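Week 7 handout: Can machines do the chores yet?

Course page last changed 15 Oct 2026

Read before class: the Clivdale report on tidying (sections 2 and 4 only) and the Lusto sales brochure. Bring both.

Reported results
Clivdale, clearing a desk: 187 tries, 90 counted as done. The report lets a person step in once per try and still counts it.
Lusto, sorting parts at a packing bench: 892 picks without a stop. The parts were all one shape and came in trays.

Questions to put to any such claim
Who set the table, and who reset it afterward?
What counts as done?
Was the film sped up?
How many tries were thrown out?

For the written work, pick one chore you did yourself this week and break it into steps, 200 words at most. Mark the steps you would trust to a machine today. Değirmenci's checklist from August may help, though I think it is too kind to the makers.

Tidying a desk is a poor test of strength and a good test of judgment, and I have yet to see a machine show much of the second. Picking up a small toy is the easy part. A yellow figure with one black-tipped ear stands out well on a white tabletop. The black cable looped near the keyboard is harder: it bends when pushed, and someone has to decide whether it should be put away at all. Ask for that part of the film. 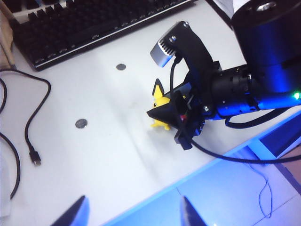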